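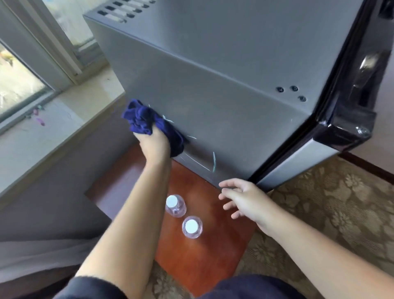
Drawing a background for an animated short starts with one corner of one room, and I'd like to show you how I build mine! My web series Curness takes place almost entirely in a rented apartment, so every wall gets seen over and over. Pick a plain object to anchor the corner. A mini fridge with a silver-gray top and glossy black trim down the door is perfect, because you get two big flat shapes, one dark line, and a single bright highlight on the handle. Draw it from above and at an angle so the top and the side both show.

What you need
A drawing program with layers (I use Utel, but any will do)
A canvas wider than your final shot
A palette of 5 base colors

Step 1. Block in the big shapes
Use flat color only, no outlines yet. Keep walls, furniture and anything a character touches on separate layers. My first episode had 37 backgrounds, and I'd merged the layers on half of them. Oh, the redrawing!

Step 2. Choose your light
Put a small arrow on its own layer pointing the way the light falls, then check every shadow against it. Windows are wonderful for this. Episode two is set in February, so I cooled all the shadows and left the highlights nearly white.

Step 3. Add signs of life
Now for my favorite part. A room gets funny and sad and real once people have been fixing things in it, and you can let a character do the fixing on screen: two bare forearms reaching in from the bottom of the shot, hands pressing a crumpled navy cloth in by the window.

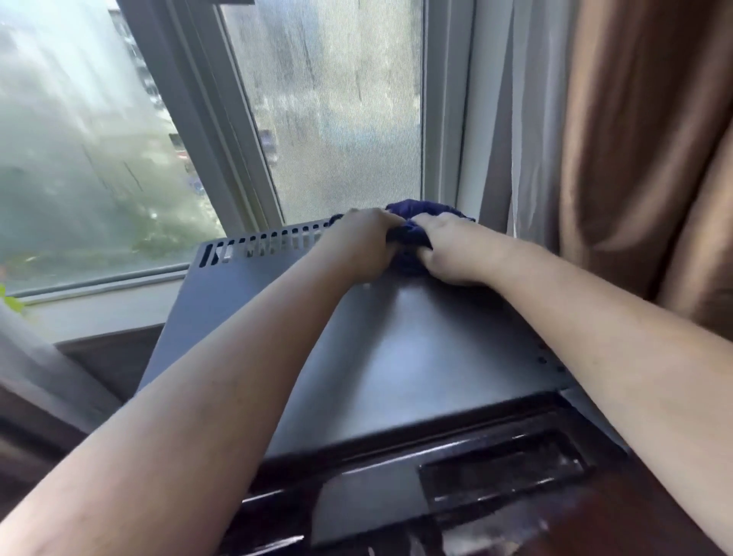 Small props like that need their own layer and their own timing. I give a cloth three drawings (loose, squashed, settled) and hold the last one longest. The air conditioner underneath can stay a single still drawing, dark gray, with its row of slots and a few dots for the holes along the side. All the movement goes into the hands and the folds, and it looks so good for so little work!

Step 4. Test with a character
Drop in your lead and scrub through the shot. Delić, my grumpy landlord, is mostly brown, so he vanished against the first hallway I painted. Lighten the wall behind the head and try again.

Step 5. Export
Save the layered file first, then a flat copy. I number mine by shot, so Curness_222 is the stairwell. Next time we'll paint Stusa, the town outside the window.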